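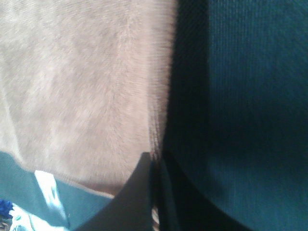
Two-arm folding cell drops one end of the towel after pad change

Posted by cletley_bench

We run a two-arm cell that takes textiles out of a basket, folds them on a covered table and sets them aside. I changed the finger pads on both grippers in October. Before the change the controller logged 8 dropped ends over 571 cycles. After it, thick pile and towels are fine at pickup, but one end slips during the stretch move, nearly always on the right arm.

Grip force is set to 400 on both sides (controller units). Pads are the ribbed type, same part as before. Stretch is done with the strip just off the table, arms coming in from opposite corners.

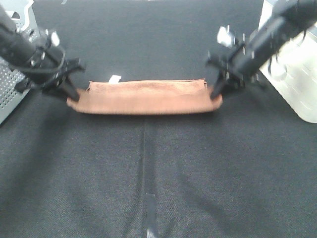

I have already swapped the two grippers left to right and the fault stayed with the right arm, so I don't think the pads themselves are bad. Table cover was not touched. What should I check next, and in what order?

Posted by Narnard

More force. We had the same thing and went up until it stopped.

Posted by Ikechukwu Danladi

I would leave the force alone for now. If the fault stays on the arm after a gripper swap, look at things that belong to the arm: closing zero, cable drag and the tool offset.

Closing zero first. New pads are rarely the same thickness as worn ones. Jog the right gripper closed on nothing at low speed and read the encoder. Ours reads 2662 with new pads. If the stored value is still the one from the old pads, the controller believes it has closed when it is a hair short, and a folded edge can creep out under tension. Re-zero with the gripper mounted on the arm it will run on. The zero is stored per arm on the Skernholm controller, so swapping grippers doesn't carry it over.

Next, open the fingers fully over a clear stretch of the table cover and look down the gap. The ribbed faces should be parallel to each other and both tips should sit at the same height above the cloth.

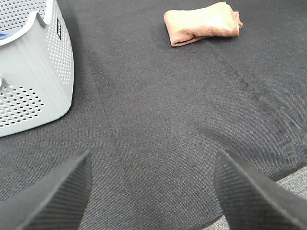
If one tip is low it will catch in the cover seams on approach and rotate the finger slightly in its mount. You then get a grip on one corner of the pad only. Loosen the finger screws, seat both fingers against the shoulder, and tighten them alternately.

Cable drag is quick to test. Run the stretch move empty at full speed, then again with the cables held clear of the wrist by hand on a pole, guard interlock in service mode. If the following error changes, retie the loop with more slack.
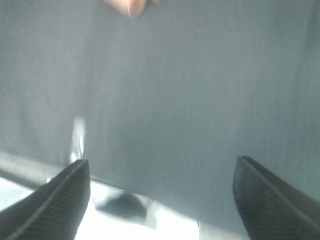

Tool offset comes last, and only if the wrist camera is used for the grasp point. Check exposure before you recalibrate anything. With a bright white area between the open fingers, as you get when the light blows out whatever is beneath them, auto exposure pulls the fingers down to near silhouettes and the tip detection wanders. Lock the exposure on a gray target, then repeat the offset routine.

Posted by Mahasneh

Agree with the zero. Also clean the pads. Lint packs into the ribs and a dry nylon brush gets it out. We do it at every shift change.

Posted by cletley_bench

Stored zero on the right arm was the old one. Re-zeroed it and the first 400 cycles are clean. I'll do the cable test when the cell is next down.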